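The Small Shelf
A second tier on the counter can hold the dishes you use every day. Choosing which ones is the hard part.

Aranka Kocsis owns 29 mugs. Until last winter, all of them lived in one cabinet over the sink, stacked two high and three deep, and she drank her coffee from the same two in front.

"I would buy a mug, wash it, put it away and forget I had it," she said. "Then I'd see one like it in a store and buy that too."

Kocsis teaches pottery and runs a small secondhand housewares shop in Titstead called Wedulura. The shop takes in the contents of other people's kitchens, and most of what comes through the door is cups and bowls. She says the boxes are usually full of pieces in perfect condition. They were packed behind something else for years.

Her answer at home was a tiered shelf that stands on the counter against the wall. She put six pieces on it and moved the rest to a closet. Four times a year she changes the six.

Countertop shelves like hers have been around for decades, mainly as spice racks and plant stands. The ones Kocsis sells at Wedulura are mostly used. Prices start at $19. She looks for boards that don't rock and posts that are tight where they meet the boards. A shelf that wobbles when it is empty will be worse with stoneware on it.

Size causes the most returns. People measure the counter and forget to measure the dishes. Before buying a shelf, Kocsis suggests taking out the tallest mug you plan to use and standing it next to a ruler. Add an inch for your fingers. If the gap between two boards is smaller than that, the mug goes on top or it doesn't go on the shelf at all.

"You have to be able to lift it over the one in front," she said. "If you have to tip it to get it out, you'll chip the rim in a week."

Depth is less of a problem. A board deep enough for one mug and its handle is enough. Anything deeper invites a second row, and the second row is how the cabinet got the way it was.

What goes where

Kocsis puts bowls on top. A bowl is wide and low, and it is usually decorated on the outside, so the top board gives it room and lets the pattern show. Next to it she likes one tall piece. The two shapes don't crowd each other, and the handle of a tall mug is easy to reach up there.

The middle is for things you pick up without thinking: a plain cup, a sugar pot, a small jar for tea bags. The bottom board gets the heavier, darker mugs. Light glazes down low look dirty sooner than they are, she says, and dark ones don't mind the crumbs.

She doesn't match sets. A full set of four takes up most of the shelf, and people get tired of looking at it. She would sooner see one cup from the set with three strangers. The exception is color. A cup in the same color as the shelf nearly disappears, and she uses that on purpose when a board starts to feel busy. 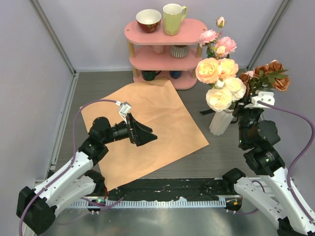
Handles are a matter of habit. Kocsis is left-handed and her husband is not, so on their shelf some handles point one way and some the other. In the shop she turns them however they fit.

Setting up

Rearranging takes her around 23 minutes, including washing. She lays a big sheet of kraft paper down first and sets everything on it as she takes it off the boards. Glazed pottery can have a rough, unglazed ring on the bottom that will scratch a finished wood table, and the paper also keeps pieces from sliding. She reuses the same sheet until it tears.

Wipe the boards with a damp cloth and let them dry before anything goes back. Check the posts while the shelf is empty. If one has loosened, tighten it by hand, and then press down on each corner to see whether the whole thing sits flat.

Rough mug bottoms can be smoothed with fine wet sandpaper. Kocsis does this to nearly everything that comes into the shop. A felt dot from the hardware store does the same job on a piece you don't want to sand, though it has to come off before the mug goes through the dishwasher.

Flowers stay off the shelf. A vase on an upper board makes it top-heavy, and fresh stems drip. She prefers a vase off to one side, with artificial flowers in the months when the garden has nothing. Those do need dusting, and a hair dryer on the cool setting will handle most of it. A light vase with a big arrangement can tip, so she pours a cup of dry rice into the bottom.

The next change at her house comes in December, when a soup bowl from her aunt's kitchen in Dudville goes up top. It has a hairline crack and can't hold soup anymore. She keeps clementines in it.

The other mugs stay in the closet in a divided wine carton, one to a slot, with a list taped to the flap. When a mug has sat out a full year of changes, she takes it to the shop and puts a price on it. So far she has sold three.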